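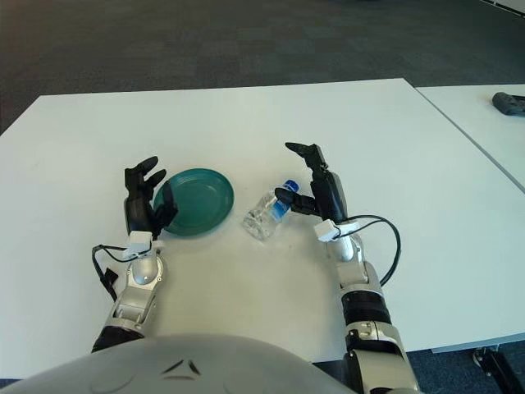 Sem Van Loon had been at the bench since seven in the morning when the first visitors came through, and by midmorning he had stopped introducing the task. People could see what it was. A bottle goes on a plate. The machine has two arms, two hands and a pair of white tables to work on, and the instruction it receives is a single line of text.

Van Loon runs manipulation testing at Cotico, which opened its Ernia lab to suppliers, customers and a few engineering students one afternoon and one morning in March. We spoke between runs, mostly standing up.

"The plate is the easy part," he said. "It's rigid, it's opaque, it has a rim, and it stays where you put it. The bottle has none of those going for it. It's clear, so the depth estimate is poor over most of the body. It rolls. The wall gives when you squeeze it, and how much it gives depends on how much water is in it and how tight the cap is."

He prefers to start with the bottle lying down. An upright bottle on a table can be taken around the middle from nearly any side, and in his view a success there says little about the controller. On its side, the hand has to come in low or from above, and the fingertips get close to the tabletop before they have closed on anything. Contact with the table is allowed up to a force limit. Past the limit, the arm stops and the run is scored as a failure, even if the bottle is in the hand.

The lab's current controller, which the group calls Bisht, was trained on 2000 recorded runs done by human operators. Van Loon was careful about that figure. It covers all of the tabletop tasks together, and the share that involves a bottle and a plate is much smaller. He would not say how much smaller. Asked if more recordings would help, he said they would help less than better ones.

"A lot of the early material has the operator hesitating," he said. "They go down, they come back up, they look, they go down again. The controller learns that. You get a hand that hovers. We spent most of the winter taking hesitation out of the data."

Grip force is handled separately. Bisht proposes a hand shape and a path, and a lower layer, running much faster, decides when to stop closing. With a rigid object this is simple, as the motor current rises sharply at contact. With thin plastic it rises slowly, and the threshold that is right for a full bottle will crush an empty one. Van Loon's group now looks at the slope of the current and not its peak value. He considers this an improvement and also a temporary measure, to be dropped once the fingertip sensors are reliable.
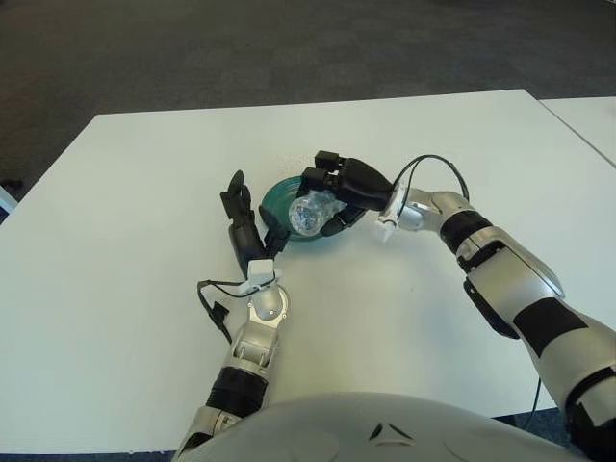
Farkier put the customer's objection plainly, that a bottle which reaches the plate with its sides pushed in has been delivered but would be rejected on any packing line, and asked whether the scoring took account of it.

Van Loon said it did not, at present. A run is scored on position alone: the object must be inside the rim and the hand must be clear of it within the time limit of 30 seconds. Damage is noted by hand in a comments column. He agreed that this was inadequate and said a deformation score was planned, although measuring dents in clear plastic with a camera brings back the same problem as finding the bottle in the first place.

A second question from the floor concerned the left hand, and whether one arm would do. For this task, Van Loon said, one arm is often enough. The two-handed setup is kept because the same controller has to do other work, such as opening containers and moving trays, and the group did not want to maintain two versions. The left arm receives commands throughout. In many runs the best command is to keep still near the plate.

"People read that as idle," he said. "Holding a pose next to an object without bumping it is a behavior. It has to be learned like the others."

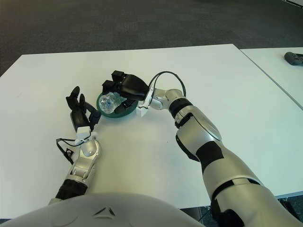 Right hand on the bottle, left hand raised beside the dish.

The block planned for the morning was 32 runs, with the bottle's starting position changed between them. Van Loon declined to give a success rate for a block done in front of visitors. Lighting changes when people lean in, he said, and the test protocol calls for a closed room. Figures from closed sessions go to partners in a written report.

He was more willing to talk about release. Letting go of a light bottle is harder than it looks, in his account, because the fingers do not all leave the surface at the same moment. The last one to leave gives the bottle a push. On a flat table it rolls away. The raised rim helps, and he conceded that a flat board would make for a stricter test. The group tried one last year and went back to plates after 3 sessions, when it became clear that nearly every failure had the same cause and they were learning nothing new from it.

The cables are due to change as well. They currently run outside the forearm from the wrist, with enough slack for full rotation, and the path planner treats that slack as a fixed volume around the joint. This rules out some approaches that would be physically possible. Routing them internally would mean a new wrist part, and Van Loon expects to have a first version on the right arm by summer.

At eleven he went back to the console and reset the bottle for the next group.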